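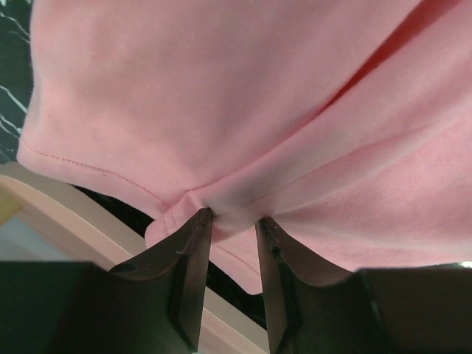
The pink one, stitching along the hem

2018-01-21

Slept late and had coffee standing up. I had promised myself the shirts would get done this weekend, and Saturday went to the car and then to Glória's mother's, so it had to be today.

I started with the pink T-shirt. It is a knit, soft, and the hem is sewn with a reddish-orange thread that I never noticed until I had it up close. The cloth bunches there if you take hold of it in the wrong place, and then you get a crease running up into the body of the shirt. I have been reading the folding notes Joaquim Valente sent me in September. His way is to lay the shirt out lengthwise with the neck away from you, smooth it from the collar down, then bring the hem up. I used to do the sleeves first. His way is slower to begin with but the sleeves stay put.

Glória thinks it doesn't matter how a T-shirt is folded if it is going in a drawer under other T-shirts. She may be right. I still want the stack to stand up.
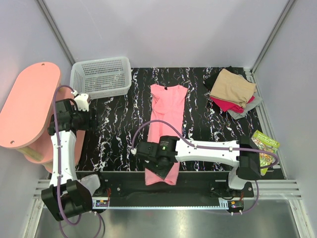 The black table with the white and pink marbling is good for this. It is long enough for a shirt laid flat, and pink shows up well against it, so I can see if a side is crooked. The white basket stays at the back left corner, next to the pink shelves. I thought about moving it to the floor to get more room and decided to leave it. Duarte wants to hang something on the wall above the shelves. I told him to wait until we know where the lamp is going.

Called Teodor Dinu around lunch about the drawer dividers. He bought his from Drunlow and says they are fine but come five to a pack, and he needed six. Shipping on a second pack was more than the pack. I will measure before I order. The top drawer is shallow and I don't want to guess.

Lunch was soup and the end of the bread. Paid the electric bill, 167 dollars, which is high even for January.

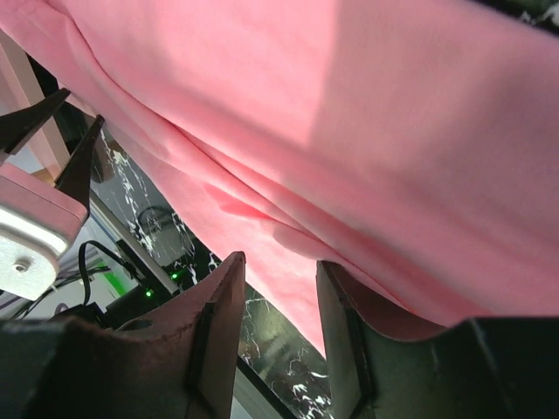

Knit fabric doesn't hold an edge the way a dress shirt does. Fold it over and you get a rounded ridge with small puckers along it, and the loose edge curls under. Joaquim's note on this is to flatten the fold with the side of the hand, starting at the middle and going outward. Eduardo Patrício irons his T-shirts. I am not going to do that.

Still on the list: the two gray sweatshirts, the towels, and the bag of things Duarte has outgrown. Glória wants that bag out of the hall by Friday. I said I would take it over on my way to work - the drop-off opens at eight and I can park on the side street.

Cold tonight. Put the extra blanket on the bed and set the alarm for six.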